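The Lantern Crossing of Callau

The Lantern Crossing is a yearly river festival held in Callau, a market town in the Lobo valley, over two nights in April. I've been going since I was a kid, so forgive me if this entry wanders a bit - I could talk about it all day!

Origins

The older families say the crossing began with ferrymen, who lit a lamp on the far bank for anyone coming home after dark. The first crossing we have on paper is from 1942, when a schoolteacher wrote in her diary that 139 lamps went over the water and that her own blew out twice. Before that it's all grandmothers' stories (mine swore it was far older, and she didn't like being argued with).

The first night

People meet at the Clornent steps at sunset, each household with a paper lantern and a small loaf of aniseed bread. The drummers go first. Then come the children, then everybody else in no order at all, and the whole line shuffles across the old footbridge singing the ferry song, which has far too many verses. Kojo Bawa led the drums for years and wrote down 383 lines of it. I know maybe the first ten and hum the rest.
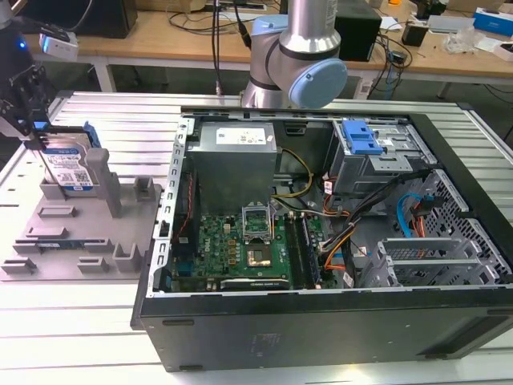 Can visitors carry a lantern?

Anyone can join the line, as long as they stay behind the children and bring a loaf to share on the far side.

The second night

The second night is called Wukinico, an old valley word for "the coming back," and it's my favorite. The lanterns are carried home again, the bread is gone by then, and there's a thick bean soup served from the doorways along the river street. You bring your own bowl! Dancing goes on until 3 in the morning, sometimes later if it's mild out.

The festival today

Callau gets 3000 visitors for the crossing now, and the bridge is slow going. Kanokwan Thongdee, who moved here to teach paper craft, started the lantern workshops in the old grain hall, and you see a lot more fish and bird shapes than you used to. Some of the older folks still carry the plain square kind. I do too, mostly because I never learned to fold the fish.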